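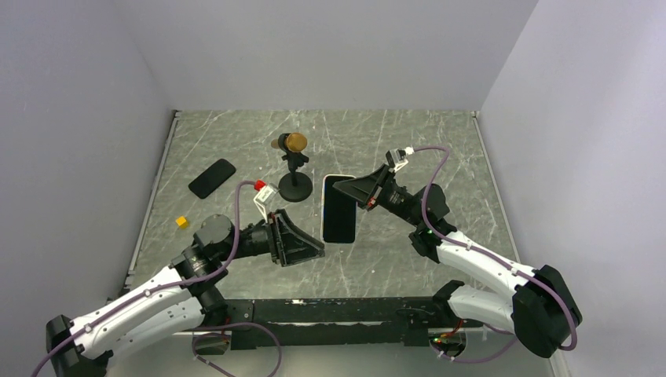

手机脱了壳我反倒不敢拿，像抱别人家的孩子，Crisanto Panganiban 在第一次访谈快结束的时候说了这么一句，当时录音机已经要关了，我们又赶紧按开，请他再讲一遍。第二遍讲得没有第一遍好，他自己也笑，说话一说第二遍就成了背课文。可是这句话我们一直留着，后来整理第四章的材料，翻来翻去，觉得用它开头最合适。

4 桌面上的手机：边缘、按键与保护壳

4.1 从正面转到侧面

研究手机的人大多盯着屏幕看，这一点我们在第二章的文献回顾里已经啰嗦过，这里只补充几句。屏幕亮着的时候，手机是一扇窗；屏幕灭了，或者机身侧过来立着，它就回到一件东西的样子，有厚薄，有边，有几枚按键，放在桌上会滑，也会磕。我们在 Clamusitz 的田野工作，原本是冲着“人们在家里把手机放在哪儿”这个问题去的，设计的日记表里有一栏叫“位置”，一栏叫“朝向”，最后一栏叫“其他”，留得很窄，只够写半行字。结果受访者偏偏爱往“其他”里写，写不下就翻到背面接着写，写的又多半与边缘和壳有关：壳松了，壳太厚，按键按不下去，侧面一圈灰擦不干净，换了新壳之后半夜摸黑调闹钟音量，摸了半天摸错了地方。

全部日记条目一共 335 条，其中 131 条提到了保护壳，63 条提到了侧边按键，两类有重叠，我们没有硬把它们拆开，因为受访者自己就是放在一起讲的。参与者 16 人，年纪从刚上中学的到退休多年的都有，招募办法见第三章。需要说明的是，这些数字只用来交代材料的规模，我们无意拿它们去推算 Clamusitz 以外任何地方的人怎样用手机。写日记的人愿意多写，写得又细，这本身已经和一般人不太一样了，读者看下面的引文时请记着这一层。

图 1 与图 2 的桌面取景于同一处。那是一张灰绿色大理石纹的台面，白色的细纹走得不规则，三面围着浅灰色的板。好几位参与者家里的厨房台面、洗手台面都是石纹的，手机进门以后最先落脚的地方往往就在那儿，钥匙、零钱、买菜的小票，一股脑儿堆在旁边。深色的机身搁在带花纹的台面上，不留神就找不着了，Ramil Quiambao 在日记里抱怨过这件事，他写道，找手机的时候眼睛没有用，要用手掌在台面上慢慢抹过去，碰到一条硬边，就是它了。

这段话给了我们很大的启发。手掌抹过去碰到的是什么呢？是边。在受访者的日常里，手机先是一条边，之后才是一块屏。于是我们回过头把访谈提纲改了一遍，删掉了几个关于应用程序的问题，添上了几个听起来有点傻的问题，比方说“您闭着眼睛，能说出自己手机哪一侧有键吗”，又比方说“您觉得它有几层厚”。后一个问题问得并不严谨，什么叫一层，谁也没规定过，可受访者都听得懂，也都答得出来。有人答两层，手机一层，壳一层；有人答三层，把贴的膜也算进去了；还有一位想了想，说四层，因为她在壳和机身中间夹了一张公交卡，公交卡后面还有一张孙女画的小画，画的是一只鸡。

4.2 两种厚度，两种按键

没有套壳的机身和有一圈壳边的机身并排立着，侧面的差别看得最清楚，比平放时清楚得多。平放的时候，人看到的是两个大小差不多的长方形，颜色不同，仅此而已。一旦侧立，厚度就出来了，按键的做法也出来了。图 2 中那块紫红色的窄板，形状像一部侧立的手机，边上有两道细长的按键轮廓，一道靠中段，一道更低一些；紧挨在它左边的黑色板要厚一些，边缘是磨砂的，像手机壳的边，上面有两枚凸起的椭圆形按键，长的一枚在上，短的一枚在下。黑色表面上还沾着细小的灰点。

一边是轮廓，一边是凸起，这个对照恰好对得上受访者的用词。我们在编码时注意到，大家形容裸机的按键，用的多是“线”“缝”“一道”，形容壳上的按键，用的多是“疙瘩”“豆子”“鼓包”。前一组词是拿指甲去感觉的，后一组词是拿指肚去感觉的。Crisanto Panganiban 讲到这里还伸手比划，说摸裸机的时候手指是竖着的，摸带壳的时候手指是横着的，我们跟着他试了试，还真是如此，至少在场的几个人都是如此。当然，手指头粗细不同，指甲长短不同，试出来的结果也未必一致，有一位参与者指甲剪得极短，她就完全分不出什么竖着横着，她说她认键全靠离上边有多远，“大拇指一搭，食指自然就到了”。

长短之别也很有意思。壳上的两枚键一长一短，长的那枚往往管音量，一头加一头减，短的那枚往往管开关屏，这是受访者普遍的认识，但各家产品的安排并不完全一样，我们在这里也不打算替哪一种安排说话。值得记下来的是人们怎样学会它。日记里提到按错键的条目，集中在换壳之后的头几天，往后就少了，到了第二个星期，大家就不再写这个了，好像从来没有按错过一样。Ramil Quiambao 是个例外，他换了一只 Barredo 出的壳，型号叫 Grelel，键帽做得偏平，他一直写到日记结束的那一天还在写，措辞越来越不客气，最后一条只有四个字：又按错了。我们后来问他为什么不换回去，他说旧壳给了侄子，要回来不好意思。

这里要岔开讲一讲颜色。鲜艳的机身套进深色的壳，从侧面看就只剩窄窄一道，有的连这一道也没有。买手机的时候挑颜色挑了半个下午，回家当晚就套上一只黑壳，这样的事在我们的材料里反复出现，讲的人多少有点不好意思，听的人多半会心一笑，因为自己也干过。有一位参与者的说法我们很喜欢，她说颜色是给自己知道的，就像穿一双好看的袜子，外面是皮鞋，走在路上谁也看不见，可脚知道。她每隔一阵会把壳卸下来，用湿布把机身擦一遍，顺便看一眼那个颜色，然后再套回去。她把这件事记在“其他”一栏里，写的是“看了看它”。

卸壳这个动作，比我们原先想的要讲究。从哪个角下手，先掀上面还是先掀下面，拇指顶在哪儿，每个人都有一套，而且都觉得自己那一套是当然之理。硬壳要从角上掰，掰的时候会响一下，有人怕这个响声，一听就心疼；软壳可以从侧面剥，像剥橘子，但剥到按键那里会卡住，因为键帽往里凸出来一点，正好压在机身的键上。卡住的那一下，屏幕有时会亮，有时会弹出一张不知所谓的截图。好几位参与者的相册里都存着这样的截图，黑乎乎的锁屏，时间是晚上，没有任何内容，他们也不删。我们请其中一位翻给我们看，他翻了很久，说原来我擦过这么多次手机啊。

灰也是一个绕不开的题目。壳与机身之间的灰，和桌上的灰不是一回事，至少在讲述里不是一回事。桌上的灰是“落”的，壳里的灰是“钻”的，动词都不一样。磨砂的深色边尤其显灰，白点子一粒一粒，擦了又来，有的参与者为此专门备了一支旧牙刷，放在玄关的抽屉里，跟鞋油搁在一起。也有人根本不在意，说手机又不是碗，不往嘴里送。两种态度在同一户人家里并存的情形也有，于是就有了谁替谁擦的问题，这在第五章讲家务分工的时候还要细说，这里先不展开。

厚度还牵涉到放。图 2 左侧有一块浅米粉色的扁平托盘或垫子，圆角，镶一道细细的棕褐色边，只露出一部分。这类浅浅的、有边沿的东西，在我们走访的家庭里几乎家家都有，叫法却五花八门，有叫盘子的，有叫垫子的，有叫“那个放手机的”。人们说，石面太硬，也太滑，手机直接放上去心里不踏实，垫一层就好了；可垫子一旦铺下，别的东西也跟着来，耳机、发圈、药片板，过不了几天手机就没地方放了，又回到石面上。Femthorpe 巷口那户人家最有办法，他们买了两块一样的，一块专门给手机，一块专门给杂物，结果两块都堆满了，手机立在两块中间的缝里，侧着，键朝上。主人说这样也好，拿的时候手一伸就捏住了。

捏住和拿起，说起来是两个动作，做起来是一个。侧立的手机，人会从两边去捏，力气落在机身的两个大面上，键反而空着，不容易误触；平放的手机，人多半先用指尖把一条长边撬起来，再把手掌伸到下面去，这时候手指正好落在侧边，键就很难躲开。我们起初没有注意到这个差别，还是在重看访谈笔记时才发觉，那些说自己“老是一拿就亮屏”的人，全是把手机平着放的。材料有限，我们不敢说得太满，只把它写在这里，盼着以后有同行能做得更细致。带壳与否对此也有影响：壳厚了，边就高，撬起来容易，可是键也跟着高，碰到的机会也多，一进一出，大概就抵消了。

还有一点零碎的观察，放在哪一节都不大合适，就放在这儿吧。两部手机并排侧立的时候，人会不由自主地把它们靠紧，像书架上的书。问起来，理由各异，有的说省地方，有的说靠着才不倒，有一对老夫妻说，习惯了，没想过。他们的两部手机一部带壳一部不带，靠在一起高低不齐，厚薄也不齐，晚上就那么放着，早上各拿各的，从没拿错过。问怎么认，老先生说摸一下就知道，她的厚。

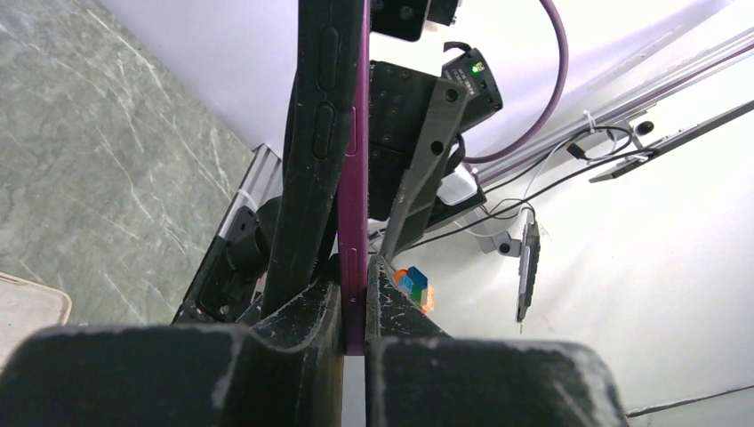 4.3 壳的来历与去向

上一节讲的是放在桌上的样子，这一节往前往后各推一步，讲讲壳是怎么来的，又是怎么没的。手机的来历，受访者大多记得清清楚楚，在哪儿买的，那天下没下雨，谁陪着去的；壳的来历就含糊多了，常见的回答是“好像是送的”或者“不知道，一直就有”。可是再往下问两句，又往往能问出一段故事来。Crisanto Panganiban 手上那只壳，他先说是随便买的，过了一会儿想起来，是四月里陪母亲去看牙，等得无聊，在诊所楼下的小摊上挑的，挑的时候母亲说黑的耐脏，他就拿了黑的。说完他把手机翻过来看了看，又说，其实也不怎么耐脏。

摊子在受访者的讲述里占的分量，比商店重。Clamusitz 的壳摊多半摆在有人等人的地方，诊所楼下，车站出口，学校侧门的树荫里，壳挂在铁网架上，一排一排，只看得到背面。大家挑壳，先看背面的图案，再看孔对不对得上，侧面的键是最后才想起来试的，有的压根没试。摊主一般也不催，由着人拿自己的手机往里套，套不进去就换一个。有一位参与者说，她喜欢这个过程胜过喜欢壳本身，套进去那一下，四个角依次落位，最后用拇指沿着边捋一圈，捋到键的地方按一按，不卡，就成了。她描述这一套动作时语速明显慢了下来，手也跟着在空中捋，我们在转写稿上标了一个长停顿。

至于去向，近 16 只旧壳在访谈期间被翻了出来给我们看，从抽屉里，从鞋盒里，从一只不再泡茶的茶叶罐里。主人们翻得很起劲，一边翻一边惊讶自己留了这么多。旧壳配的手机早就不在了，给了人，卖了，摔坏了，壳却还在，因为壳太小、太轻，扔它好像算不得一件事，于是一直没有扔。透明的那些发了黄，软的那些粘在一起，撕开时滋啦一声。有人当着我们的面把一只旧壳往现在的手机上套，差一点点，就差那么一点点，键的位置全错开了，他还是用力按了按，抬头对我们说，以前的手机真小。

我们问过 Ramil Quiambao，如果那只 Grelel 还是这么不顺手，他打算怎么办。他说等侄子换手机，侄子一换，旧壳就能回来了。问侄子什么时候换，他说没听说要换。访谈到这里就偏到侄子身上去了，讲侄子的功课，讲侄子怎么把手机掉进了米缸，捞出来抖一抖接着用，壳缝里的米粒过了好些天才掉干净。转写稿上这一段有两页多，与研究问题的关系说不上紧密，我们斟酌再三，还是全文收进了附录，编号排在日记表的后面。

壳在家人之间流转，也在邻里之间流转，Femthorpe 那条巷子里尤其常见。型号相同的人家会互相借，说是借，很少有还的，过几个月又从另一户转回来，上面多了一道划痕，或者多了一张贴纸。我们试着画过一张流转图，箭头来来去去，画到后来自己也看不懂，便放弃了，改用文字记录。文字记录里保留了参与者自己的称呼，“那只蓝的”“掉过水的那只”“键硬的那只”，其中“键硬的那只”在三户人家的日记里都出现过，三户写的是同一只壳。最后一次提到它，是在一位中学生的日记背面，她写键不硬了，按软了，字写得很小，挤在公交卡的充值提醒和一道没算完的算术题中间。

4.4 关于材料的两点补充

第一点是关于词语的。本章引文里的“键”，受访者口头上说的并不统一，有说按钮的，有说开关的，有一位一直说“耳朵”，我们问了才明白指的是音量键。为了读起来顺当，凡是不影响意思的地方，正文一律写作“键”，原话可在附录的转写稿中查到。“壳”也有类似的情形，“套”“皮”“衣裳”都有人用，其中“衣裳”多出自年长的参与者，我们在正文里尽量少改，实在要改的，也都回头问过本人。

第二点是关于边缘本身的。写作过程中有同事提醒我们，既然讲边，就应当把弧边、直边分开来讲，手感差得很远。这个意见我们完全同意，只是日记表设计的时候没有这一栏，访谈里提到的又零零星星，凑不成可以比较的材料。后续在 Clamusitz 的回访中，我们会把这一栏加进去，“其他”一栏也会留宽一些，至少留够三行，背面印上横线。

分享 131　评论 63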